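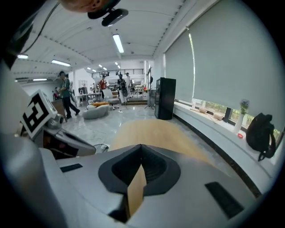 What does the planning software do when the gripper's position estimate is uncertain?

It slows the motion first and replans second. The planner, named Rizzi, receives a confidence value with every pose, and when that value falls below a set threshold it shortens the planned path until the estimate recovers.

The answer comes from the lead developer of the manipulation software group at Clakeck, who spoke with this newsletter on Feb 6, 2019, ahead of the release planned for March. The group maintains three components: Rizzi, the perception module Marach, and a set of replay tools known internally as Trilgate.

Asked why the tools were given a name and a release schedule of their own, the developer pointed to the time engineers had been spending on log files. "We had 3779 recorded runs and no dependable way to search them," the developer said. "A colleague would remember a run in which the grip had drifted, and finding it could take an afternoon."

Trilgate now indexes each run by grip width, marker visibility and planner state. A run can be replayed against a newer version of the planner, and the two sets of decisions are shown side by side. The group keeps 22 runs as a fixed regression set. A change to the planner is not merged until all of them have been replayed.

Perception remains the more difficult subject. Marach estimates the pose of each gripper from its marker, then passes the result to the planner at a fixed rate. "The marker is the easy part," the developer said. "The difficulty is time. If a pose is 40 milliseconds old and the planner treats it as current, the fingers close in the wrong place."
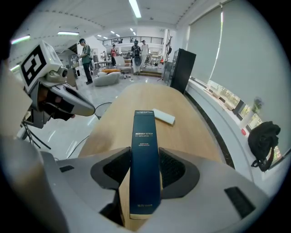

A navy box held upright between the padded fingers of a gripper.

The March release will attach a timestamp to every pose and will reject any that arrive late. It will also reduce the number of configuration files from 4 to one, a change that the developer described as overdue. "New staff were editing the wrong file. So were we."

The group has not decided whether Rizzi should plan for two grippers jointly. At present each receives its own plan, and a separate check looks for collisions between them. The developer expects to return to the question after the release, once the replay results have been reviewed.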